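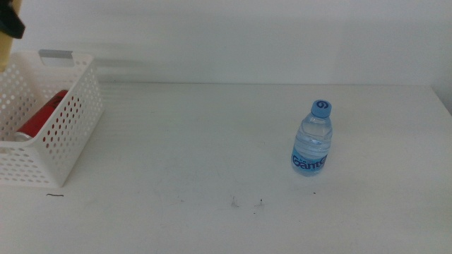 The practice table at the Doleck workshop, with a can in the basket and a bottle of water still standing on the tabletop.

The arm at Doleck started as a kit that a member bought, half built and then left on a shelf. Three people from the Tuesday evening group took it over in November. Their goal was modest: pick up a drink container and put it in a plastic basket.

The workshop is a shared space in Goston, above a tile store. Members pay 40 dollars a month and get a bench, a drill press and two 3D printers that work most of the time. The arm has a corner of its own with a white table, chosen mostly for price.

Cans came first. They are stiff, and a bright red one is easy for the software to find against white. Small water bottles took longer. Clear plastic lets the background through, and the soft walls give when the fingers close. The group reprinted the fingertips 20 times before settling on a shape with a shallow curve.

Then there is the view from the wrist.

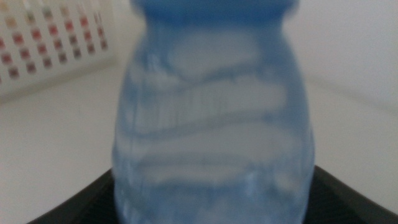 At close range a bottle fills most of the picture and the focus is gone, so the program can't count on a sharp outline in the last stretch of the reach. The group's fix was to take the position from the fixed camera, start the approach from there, and use the wrist camera only for small corrections – left or right, no more than that. The code for this is called MacLeish, after the street one of the builders lives on.

Training took 1000 recorded runs, done by hand in the evenings over one winter. The next target is 3000, with more kinds of containers. A second group, at the Dorkaton makerspace, has asked for the finger files and plans to build a copy with cheaper motors. The Goston builders want to replace their shoulder joint before then. It has started to click.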